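Part-time build helper and arm operator, Lillulell shared workshop

Stadum is looking for one person to join our two-arm tidying build from September. The job is part-time, 14 hours a week, and is based at the Lillulell workshop, in the back bay past the laser cutter. It is a paid position at $19 an hour.

About the project

Stadum is a small group of workshop members building a two-arm setup that can put household things away: books in a bag, packets on a shelf, bottles standing up where they belong. We started it in a garage and moved to Lillulell when the garage got too small. The software that records and replays the arm motions is called Visix. We wrote it ourselves and it still has rough edges, so part of the job is telling us when it does something wrong.

So far we have 1,565 saved runs. A run is one attempt at one task, driven by hand from start to finish. We need a lot more, with more kinds of objects and more starting layouts, and the people who built the rig don't have enough free evenings to do it all.

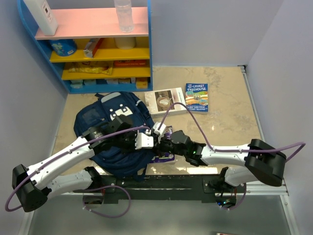
The two arms at work in the bay, with the shelf, backpack and books.

What you will do

Most of your time will go to driving the arms through set tasks. You lay out the objects from a sheet, start the recording, do the task, stop the recording and mark whether it worked. Then you change the layout and go again. A usual shift is four to five hours with breaks when you want them. It is repetitive work and you should be comfortable with that.

The rest is bench work. Screws on the mounts need checking at the start of each shift. Cables get moved, fingers on the grippers get swapped, and now and then a joint has to come off and be refitted. You will also keep the object box in order and replace things that get crushed. Snack packets don't last long.

You will write a short log at the end of every shift – what ran, what broke, what you changed. Plain sentences are fine.

What we need from you

Steady hands and patience.
Basic tool skills: hex keys, crimping, reading a simple wiring diagram.
Enough computer experience to start a program from a command line and copy files to a drive.
The habit of stopping when something sounds or looks wrong.
Age 18 or over, which is a workshop rule for the back bay.

Soldering and some Python would help. You do not need a degree, and you do not need to have worked with robots before. We will train you over your first four shifts, and you will be paid for them.

Hours and place

Shifts are in the afternoon or evening, and we fix them a month ahead. The bay is free from 2 p.m. and the building closes at 10 p.m. The work can't be done from home. There is step-free access from the parking lot, and the operator station can be used sitting or standing.

You also get a full Lillulell membership for as long as you work with us, including bench space and a locker. Your own projects are yours.

How to apply

Send one page telling us about something you have built or repaired and what went wrong along the way. Pictures are welcome. Leave it in the Stadum mailbox at the Lillulell front desk or use the contact form on the workshop site, with "arm operator" in the subject line. Please say which afternoons or evenings you can do.

We will invite a few people in to try the arms for an hour before we decide. The Sadeghi fund, which pays for this position, covers bus fare for the tryout – keep your ticket.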